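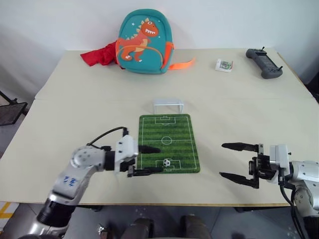
5 min read

The open day at Pruststead started at 10, according to the flyer, and by 10:20 the parking lot was full and we were being waved onto the grass behind the boiler house. I had driven out because my nephew starts school next fall and his mother can't get time off in November. My job was to look at the place and report back. I have been to enough of these to know that every school is warm, every school is ambitious, and every school has a new reading program.

Pruststead's new reading program is called Colmont. It came up in the first two minutes of the welcome talk and I lost track of how often after that. The principal, Quyên Huỳnh, is a good speaker. She didn't read from the slides and she kept it to 16 minutes, which I appreciated. She told us that children on Colmont read, on average, 909 words more per week than they did before it. I wrote that down because it sounded so exact. More than what, though? Measured how? A father near the front asked whether that was words in books or words on a screen, and the answer was "across all formats." He asked again and got the same answer, phrased more kindly.

Then the tour. There were too many of us for one group so they split us by the color of our name stickers, and mine had a parent guide who was cheerful and in a hurry. We saw the library first. It has 400 new books, still with that glossy look, and a rug you'd want to lie down on. I pulled out a few at random and the date slips were blank. Maybe they scan them now. I asked and the guide wasn't sure.

The kindergarten rooms were better than I expected. Plenty of daylight, low sinks, coat hooks at a height a five-year-old can reach. The teacher in the second room was the only person all morning who told me something that wasn't on the flyer: the first month is mostly zippers, lunch lids and finding the bathroom, and reading can wait until that's settled. She said to buy whatever bag the kid likes, dinosaur or no dinosaur, as long as it opens wide enough for a folder. I believed her more than anyone.

Class size is 20. That is the number on the website and the number on the flyer. The room we stood in had more chairs than that stacked along the back, and when I mentioned it I was told they were for assemblies. Could be. I'd still ask in writing.

Lunch is brought in from Stinalcombe, a drive that can't do much for a baked potato. We were offered samples on paper plates. The pasta was fine. The carrots had been boiled past the point of any argument. A sign said the menu had been "designed with children," and I would like to meet the child who asked for those carrots.

The playground is the real selling point and hardly anyone talked about it. It's big, it has actual trees, and there's a slope that must be wonderful with snow on it. The Ngata wing next door is closed until spring for roof work – the guide walked us past that part quite fast – so the older grades are doubling up for art and music. If I had a fourth grader I would be asking harder questions about that than about Colmont.

I stayed for the question session. Someone asked about after-school care and was told it runs until 6, with a waiting list. How long a list? They would have to get back to us. I left my email address on the sheet by the door and so far I've heard nothing, though I did get the Colmont newsletter.

My report to my sister was that it's a decent school with a good kindergarten teacher, a nice hill, and a sales pitch I could have done without. I told her to go back on an ordinary morning if they'll let her, and to stand in the hallway at drop-off for ten minutes. She has asked for a date. They're checking the calendar.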